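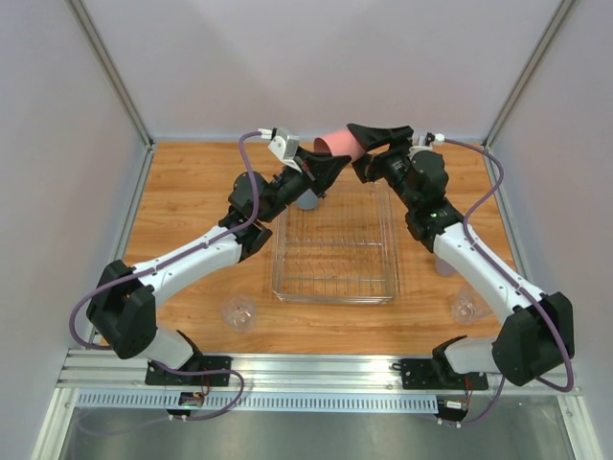
I gave up buying lunch in February, mostly because the sandwich place by Temen station had put its prices up again and I was in a huff. So I started taking soup. Six months on I'm a bit of a bore about it, sorry!

My standby is the lentil one I first ate in Barroso, on a wet walking holiday when every café seemed to be ladling out the same thing. You need 214 grams of red lentils (fine, that's what was left in the bag, but it worked so well I've stuck to it), 1000 ml of stock, two onions and far more cumin than looks sensible. Soften the onions slowly - really slowly, put the radio on - then tip in everything else and leave it for half an hour.

It freezes beautifully, though do label it. I once carried a tub of stewed rhubarb all the way to work and had it with bread and a brave face. My sister-in-law swears by adding a spoonful of peanut butter at the end, and I'm trying that next week.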